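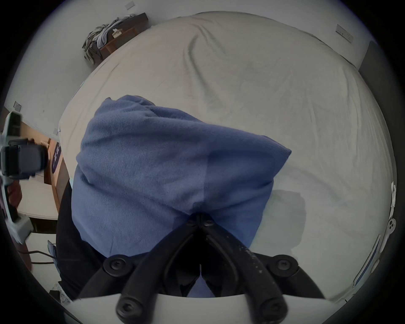
Unit 6: Valuing a Listed Property Trust

6.1 Why net income is a poor starting point

A property trust reports depreciation on its buildings every year. The charge lowers net income but takes no cash out of the business, and a well-kept building may hold its value for decades. Two trusts with the same rents and the same costs can report very different profits if one bought its buildings recently and the other has owned them for a long time.

Analysts therefore start from funds from operations (FFO):

FFO = net income + real estate depreciation - gains on property sales + losses on property sales

Gains are removed because a sale happens once. Rent recurs.

6.2 Adjusted FFO

FFO still ignores the cost of keeping a building rentable. Roofs, elevators and lobby work are capitalized, so they do not pass through the income statement in the year they are paid for. Adjusted FFO subtracts recurring capital spending and leasing commissions. It also removes straight-line rent, the accounting entry that spreads a rising rent evenly over the lease.

There is no single definition of AFFO. Read the reconciliation table before comparing two trusts. Martens treats tenant improvements as recurring in all cases; Vandenberghe leaves out those tied to a first lease in a new building. We follow Vandenberghe in the problem set.

6.3 Worked case: Stidari

Stidari owns office and storage property in Branbridge and Stematthorpe. All amounts are in millions of dollars.

Net income: 406
Real estate depreciation: 326
Gains on property sales: 32
FFO: 700

Recurring capital spending, commissions and straight-line rent come to 140. AFFO is 560. With 200 million shares outstanding, AFFO per share is $2.80.

The trust pays a dividend of $2 per share. The payout ratio on AFFO is 71 percent. On net income per share of $2.03 it would be 99 percent, and a reader who stopped there would expect a cut.

6.4 Net asset value

Divide net operating income by a market cap rate to estimate the value of the properties. Add cash and other assets, subtract all debt and preferred stock, and divide by the share count. The result is very sensitive to the cap rate. Moving from 5 to 6 percent lowers the property value by one sixth, and the fall in equity value is larger when the trust carries debt.

Use separate cap rates for separate property types. A blended rate hides the weaker half of a mixed portfolio.

6.5 Reading and problems

Luuk Martens, course reader, chapter on cash flow measures.
Frans Vandenberghe, note on leasing costs.

Problem 1. Recompute Stidari's AFFO per share with recurring capital spending higher by 32.
Problem 2. Stidari sells its storage property and uses the proceeds to repay debt. State which lines of the FFO table change and in which direction.
Problem 3. Repeat 6.4 for the Nomura case in the July packet, using a cap rate of your choice. Show the debt figure you used.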